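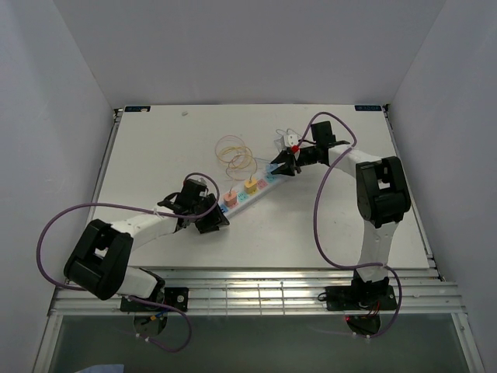
Where Does Electricity Come From?

When you turn on a lamp, electricity flows through the wires in the wall, along the cord and into the bulb. Those wires are part of a very long path. At the far end of it is a power plant, which may be in another county or even another state.

What is electricity?

Everything is made of tiny bits called atoms. Atoms have even smaller parts inside them called electrons. In some materials, such as copper, some of the electrons can move easily from one atom to the next. When many electrons drift in the same direction, we call it an electric current.

Materials that let a current pass easily are called conductors. Most metals are good conductors. Materials that block it are called insulators. Rubber, glass and most plastics are insulators. A lamp cord has metal on the inside to carry the current and a soft coating on the outside to keep the current in.

Making electricity

Most power plants make electricity by spinning a machine called a generator. Inside a generator are magnets and coils of wire. When a magnet moves past a coil, it pushes the electrons in the wire and a current starts to flow.

Something has to do the spinning. At the Canddale plant, water does it. The river is held back by a dam, and the water falls through pipes and turns large wheels called turbines. Other plants burn gas or coal to boil water, and the steam turns the turbines. Nuclear plants use steam too. Wind turbines are turned by moving air.

Solar panels are different. They have no turbine. Light from the sun knocks electrons loose inside the panel and makes a current directly.

Across the country

Electricity leaves the plant on thick cables held up by tall towers. Before it leaves, a machine called a transformer raises the voltage. Voltage is a measure of how hard the electricity is being pushed. When the voltage is high, less energy is lost as heat on the way.

The line from Canddale to the town of Brostel is held up by 600 towers. Lenka Tóth works on the crew that looks after them. "Wind and ice are our biggest problems," she says. "In December we check the line after every storm."

Near the town, the cables reach a substation. More transformers lower the voltage there. Smaller lines then carry the electricity down each street, either on poles or under the ground. One last transformer lowers it again before it goes into a house. In some places you can see this one on a pole. It looks like a gray can.

Inside your home

The electricity passes through a meter, which measures how much your family uses. Then it goes to a metal box called the breaker panel. From the panel, wires run inside the walls to lights, switches and outlets. Each set of wires is called a circuit.

If too much current flows in a circuit, the wires can get hot. A breaker is a switch that turns the circuit off before that happens. An adult can turn it back on after the problem is fixed.

How much do things use?

We measure how fast something uses electrical energy in watts. An LED bulb may use 7 watts. A big electric oven may use around 3000 watts when it is heating up. Things that make heat usually need the most power.

Staying safe

Never put anything except a plug into an outlet.
Keep water away from outlets, cords and anything plugged in.
Hold the plug when you unplug something. Do not pull on the cord.
Do not plug one power strip into another.
Tell an adult if a cord is cracked or a plug feels hot.
Stay far away from a wire that has fallen down outside, and never climb a power pole or a substation fence.

Try it

Walk through your home with an adult and look for things that are plugged in. Write down which ones make light, which make heat, which make sound and which make something move. Some will do two of these jobs. A hair dryer makes heat and also turns a fan.

Words to know

Circuit: a loop that electric current can flow around.
Conductor: a material that lets current pass easily.
Generator: a machine that turns motion into electricity.
Insulator: a material that blocks current.
Transformer: a machine that raises or lowers voltage.

Written by Peter Ďurica. Last updated June 3, 2022.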